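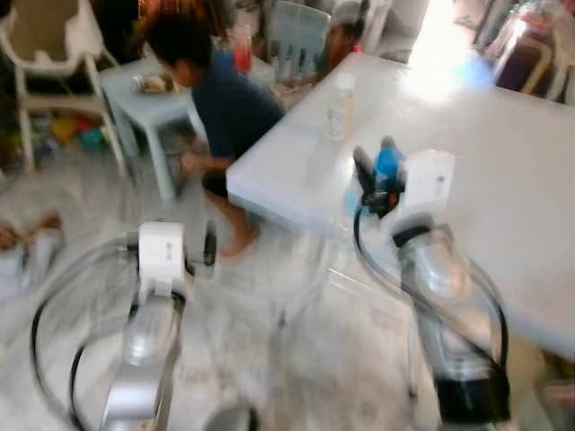
Cleaning and Caring for a White Glossy Table

Home Tips > Furniture > Tables and Desks

Last updated Sep 9, 2026

A white table with a shiny top brightens a room, and it is easy to wipe down. It also shows every smear, crumb ring and pen mark, and it shows them most when the light comes in from a window. The tips on this page are for tables with a smooth, sealed, glossy white top. They do not apply to marble, oiled wood or anything with an open grain.

If you still have the care sheet that came with the table, read it first. Where it disagrees with this page, follow the sheet.

What you need

Two soft cloths, one for washing and one for drying
A bowl of warm water
Mild dish soap
Baking soda
Rubbing alcohol, for ink only
Felt pads for anything heavy that lives on the table

Old cotton T-shirts work well as cloths once the seams and any printed parts are cut away. Paper towels are all right for a spill but they leave lint, and the rougher kinds will put fine scratches in the gloss over time. Keep scouring pads and the green side of a kitchen sponge away from the top altogether.

Daily wipe

Clear the table. Shake or brush the crumbs off before the wet cloth goes anywhere near them. Sugar and salt are gritty enough to scratch, and a wet cloth drags them around.

Put one small drop of soap in the bowl of water. Wring the cloth out well. Wipe in long straight strokes from one end to the other, and overlap each stroke a little. Round and round motions leave swirls that you will see later in the day when the sun is low.

Dry it right away with the second cloth. Most of the streaks people complain about are dried soap and hard water, and drying takes care of both.

Do the edges last. The underside of the edge collects more than you would expect if children use the table, so run the cloth under the lip as well.

Checking for streaks

Stand at the end of the table farthest from the window and look across the top toward the light. Bend down until your eyes are not far above the surface. The glare makes the clean areas look even, and any film or smear shows up as a dull patch. Go over those patches with a barely damp cloth, then dry.

If the whole top looks dull after cleaning, you are using too much soap. Wipe it down twice with plain water and dry it. If it is still dull, mix one part white vinegar with ten parts water, wipe once, rinse with plain water and dry. Do not leave vinegar sitting on the surface or on any metal parts.

Keeping a bottle on the table

Many households leave one small bottle out on the table, whether it is hand gel, lotion, eye drops or a spray. A clear bottle with a white cap is easy to overlook on a white top, and it gets knocked over. Stand it toward the middle of the table, away from the edges, and close the cap all the way every time.

Lift it when you wipe. Product runs down the outside and collects under the base, and left alone it forms a ring. Alcohol gel and nail products are the worst for this and can take the shine off some finishes. A jar lid or a small saucer under the bottle solves the problem.

Keep the label readable. If you refill clear bottles at home, write the contents on a pale label in dark ink and cover it with clear tape. Wipe the bottle from time to time with the same cloth you used on the table. Anything that should not be swallowed belongs in a high cabinet if there are small children in the house. The middle of a table is not out of reach for a child who can climb on a chair.

Stains

Coffee and tea. Lay a cloth dampened with warm soapy water over the mark for a few minutes, then wipe. If a yellow shadow is left, make a thin paste of baking soda and water, rub it on lightly with a fingertip and rinse. Try it on a hidden corner first. Baking soda is mild, but on a very high gloss it can leave a faint haze if you press hard.

Tomato sauce and curry. Get to these quickly. Wipe up as much as you can with a dry cloth, then wash with soapy water. A yellow turmeric stain will often fade by itself over several days if the table stands in daylight.

Ballpoint and marker. Put a little rubbing alcohol on a cotton ball and dab, turning to a clean side as the ink comes off. Rinse with soapy water straight after. Test underneath first, as alcohol can soften some lacquers.

Crayon. Scrape gently with the edge of an old plastic card. Wash off what is left with warm soapy water.

Glue and stickers. White school glue can be softened with a warm wet cloth and rolled off with your thumb. For sticker residue, rub in a few drops of cooking oil, wait five minutes, wipe it off and wash with soap.

Nail polish. Blot it. Do not wipe, and do not use nail polish remover. Once the polish is fully dry, lift it with a plastic card. If a thin film remains, it is usually better to live with it than to risk the finish.

Scratches

Fine scratches in a white gloss top are hard to see except against the light. A little car polish (the kind with no grit in it) on a soft cloth will hide many of them. Work on a small area and buff it dry.

Deeper scratches that show a different color underneath can be touched up with a white repair pen. Whites vary a lot, so draw a test mark on paper and hold it against the table before you use it. Put on two thin coats and let the first dry completely.

Do not sand the top. It takes off the gloss and there is no easy way to bring it back.

Heat

Use a trivet under anything from the stove or oven, and a coaster under hot mugs. Hot pans can leave a brown or cloudy mark, and on most white finishes that mark is permanent. Laptops and chargers that run warm should be moved now and then so they do not sit on the same spot for weeks.

Under and around the table

The floor under a table needs sweeping more often than the rest of the room. On a gray floor, light crumbs show and dark ones do not, so sweep the whole area whether it looks dirty or not. Move the chairs out first.

If the base of your table is light colored or partly see-through, it needs wiping too. Dust on a clear or frosted panel shows from across the room. Use the same soapy water as for the top, and dry it well, or it will spot. Plastic panels scratch more easily than the tabletop, so rinse the cloth before you start on them.

Check the feet every few months. Grit caught under a foot will mark the floor when the table is pushed. Lift a table to move it, with a person at each end, and stick new felt pads on when the old ones go flat.

Children and corners

Children play on the floor beside tables, and they stand up without looking. The corners of a large table are the main thing to watch, above all when the table is set at an angle and one corner points out into the open part of the room. Turn it so the sides run along the walls if you have the space. If you like it angled, fit soft corner guards.

Clean the corner with rubbing alcohol on a cloth and let it dry before sticking a guard on. The clear guards look better on white, but the adhesive can yellow. Peel them off slowly once a year, clean off the residue with oil as described for stickers, and put on fresh ones.

Keep cords off the table edge and out of the play area. A hanging cord can bring a lamp down.

Sunlight

White finishes near a window can yellow over the years. A sheer curtain helps. So does turning the table end for end every few months so both halves get the same light. If you leave placemats or a runner out all the time, you may find a whiter patch beneath them, so put them away between meals.

Monthly routine

Clear everything off, including anything that normally stays there
Wash and dry the top, edges and lip
Wash the base
Look across the top toward the window and redo any dull patches
Tighten loose bolts by hand with the key that came with the table
Sweep and mop underneath
Wipe the bottoms of bottles, vases and lamps before they go back

With a medium table this takes 30 minutes, and less if the daily wipe has been kept up.

More in Furniture

Getting candle wax off a table
How to stop chairs scraping
Storing table leaves flat
Cleaning frosted plastic panels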